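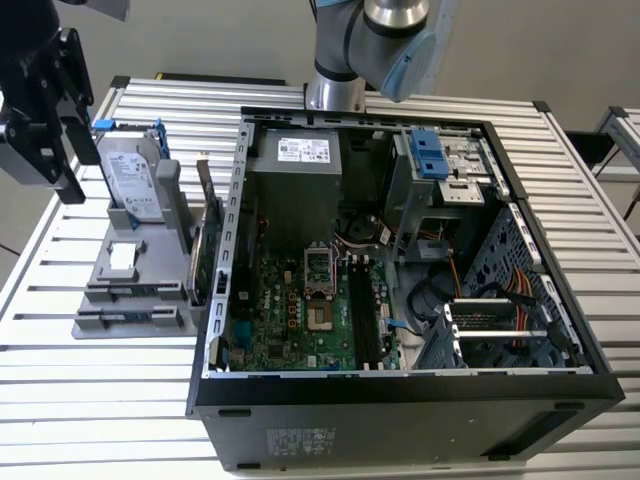
Dans quel ordre remonter les pièces dans une tour de bureau ?
Processeur et barrettes mémoire en premier, puis le disque dur, et la carte d'extension à la fin.

Forum Stestel > Matériel > Montage et démontage

buenaventura20
Posté le 24 sept. 2018
Bonjour. J'ai récupéré une vieille tour Dell que je veux remettre en service pour la compta. J'ai déjà sorti le disque, la mémoire et le processeur. Faut-il travailler tour couchée ou debout ? Et la pâte thermique, je la change ?

Caradog Lewis
Couchée, capot retiré, carte mère vers le haut. Tu nettoies l'ancienne pâte à l'alcool isopropylique et tu en remets une noisette. Décharge-toi sur une partie métallique du châssis avant de toucher aux barrettes.

dumolton
Pas d'accord pour la carte d'extension en dernier. Sur certains boîtiers elle passe très près du disque, je la mets avant. Sinon on force.

Caradog Lewis
Si tu la mets avant, elle gêne pour brancher les câbles du disque. Chacun sa méthode, mais j'en ai remonté 20 en juillet sans souci.

Milagros Navarro
Regardez surtout les connecteurs. Un coup de bombe à air dans les emplacements avant d'enfoncer quoi que ce soit, et on vérifie qu'aucun contact n'est plié. 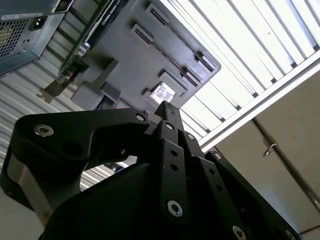
Panneau en plastique gris foncé, avec deux longues fentes parallèles.

buenaventura20
Merci. Et les barrettes, il faut appuyer fort ?

Milagros Navarro
Assez, oui. Détrompeur aligné, les deux côtés en même temps, jusqu'au clic.

dumolton
Je maintiens pour la carte. Le reste me va.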